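Furniture Care and Assembly, Unit 8
Handout: moulded chairs with separate legs
Tutor: Malou Eskildsen. Bench sessions: Sille Nørgaard.

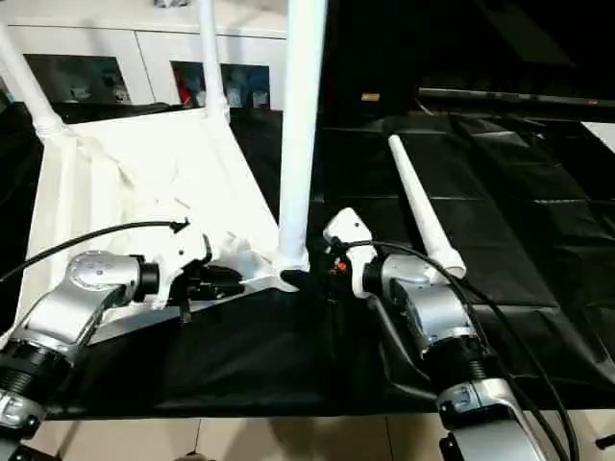 ## What this unit covers

You will fit, check and remove the legs of a white four-legged chair, working with the chair on its back. The same method is used for most light chairs with a one-piece seat and back. Upholstered chairs and folding chairs come in Unit 10.

Read the whole handout before the bench session. Bring it with you, along with your notes from the unit on fixings.

## Terms

**Shell.** The seat and backrest taken together. On the chairs in this unit they are treated as a single part.

**Rib.** A raised line moulded into the underside of the seat. Ribs stiffen the seat without making it much heavier. Most of the load from a sitter passes through them on its way to the legs.

**Junction.** The place where a leg meets the underside. It may be rounded or square, depending on the maker.

**Splay.** The outward lean of a leg. Front and rear legs often have different splay, so they are not always interchangeable.

**Taper.** The narrowing of a leg along its length.

## Preparing the bench

Cover the bench with dark cloth or sheeting. White parts mark easily, and dropped screws or scraps of film are easier to find against black. Folds and creases in the cover do no harm under the backrest, but smooth out any that sit directly beneath an edge you are going to press on.

Check the cover for grit. Shake it out between sessions and store it rolled.

You will need:

- the shell and four legs
- the fixings supplied with the chair
- a hand screwdriver, if the legs are screw-fixed
- a soft brush
- a tray for small parts
- a straight edge for the final check

Power drivers are not used in this unit. They strip moulded sockets very quickly.

## Laying the chair down

Tip the chair backwards and lower it until the backrest is resting on the bench. The underside of the seat should now face you, with the legs pointing away from the shell. Keep one hand on the shell while the other is working at a leg. A light chair will turn on its back when pushed from the side.

The chair may also be laid face down on its seat, but tall backs make this awkward. For the Tarneck and Hedegaard practice chairs, use the back-down position.

## Fitting the legs

1. Brush out the junctions. Loose swarf or dust in a socket stops the leg from seating fully.
2. Compare the legs before fitting any of them. Sort front from rear if they differ.
3. Offer up the first leg by hand. It should enter without force. If it binds, take it out and turn it.
4. Press at the base of the leg, close to the junction. Pushing at the foot bends the leg and puts strain on the socket.
5. Fit the leg diagonally opposite, then the other two.
6. Start all the fixings before tightening any of them.
7. Tighten each one in turn, a little at a time, until the leg has no movement at the base.

Removal follows the reverse order. Support each leg near its base as the last fixing comes out.

## Checking the underside

Look along each rib from one end to the other. Fine pale lines running across a rib are a sign of stress. A crack that reaches a junction means the chair should be withdrawn, and you should not attempt to glue it.

Feel around each junction with a fingertip. The join should be even all the way round. A gap on one side only usually means the leg has gone in at an angle.

Protective film is taken off the shell last, after the legs are tight. Peel it slowly and keep it low to the surface. Wrapping left under a junction will work loose later and the leg will rock.

## Standing test

Set the chair upright on a level floor. Press down on each corner of the seat in turn. If it rocks, loosen all four legs by a half turn, press down on the seat and tighten again.

The Gendico record sheet has space for 14 chairs. Write down the junction at fault, the cause if known, and what was done. "Wobbly" is not enough for a record.

## For the next session

Read the Brarkach notes on moulded seats and make a sketch of one chair you have at home, seen from underneath. Label the shell, the ribs if there are any, and the junctions. Hand the sketch to Sille Nørgaard at the start of the session.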